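The Hand That Needs a Morning to Itself

Plovdale would like you to know that its kitchen machine can rinse a cup. It says so on the lobby screen and in a brochure printed on very heavy paper. What the brochure leaves out is the work that goes on before any cup gets near the water, and I spent two days at the company's Grarkencombe test kitchen in July to watch that part.

The day starts at 6:40 a.m. with a laptop and a stool. Shanti Garg logs in, wakes the arm and runs it through what the crew calls the stretch. Each finger closes, opens and closes again while a column of numbers scrolls past. She is looking for drift, meaning a finger that reports one position and sits at another. If the gap is bigger than the limit on her sheet, she zeroes the joint by hand and starts over. On my first morning she started over twice.

"It forgets where it is," she told me. "You get used to it."

I am not sure a buyer would. The hand has been in service at Grarkencombe for 791 hours, and the log for those hours lists 70 separate stops that needed a person. Plovdale counts a stop only when the arm has to be powered down. Re-zeroing a finger doesn't count. Neither does wiping it off, which happens a lot next to a sink.

Water is the real subject of the maintenance binder, whatever the tabs say. The seals where the fingers meet the palm get checked every shift. Tarun Tiwari does it with a flashlight and a cotton swab, working the swab around each joint and looking at the tip. Any gray on the cotton and the hand comes off for a cleaning. The pads come from Flonditeck, the seals from Gautier, and each supplier's paperwork has a different opinion on what soap is allowed. Tiwari uses plain dish soap, well thinned, and has stopped asking.

Then comes the reach check. The arm is sent at low speed to a list of saved points near the faucet, the basin and the rack, and somebody stands by the stop button while it goes. The points have to be taught again whenever anything in the kitchen gets moved, and a kitchen is a place where things get moved. Garg nudges the arm with the arrow keys, a hair at a time, saves, and goes to the next one. It is slow and it is skilled, and I have yet to see it figured into any sales chart.

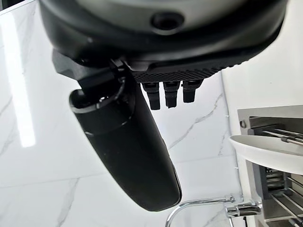
Trygve Solberg thinks I am grading the thing too hard: every dishwasher ever sold had a crew like this behind it once, he told me by phone, and the fair question is how much shorter the morning gets each year. Fair enough. I asked Plovdale for last year's morning and was told the records were kept in another format.

A replacement finger costs $2,279, fitting not included. Swapping one takes Tiwari most of an afternoon, and afterward the stretch has to be run from the top, along with the reach check. He keeps one spare in a drawer under the coffee maker.

At 9:15 on my second day Garg signed the sheet and cleared the arm for work. Tiwari's lunch container was on the counter by then. He washed it himself.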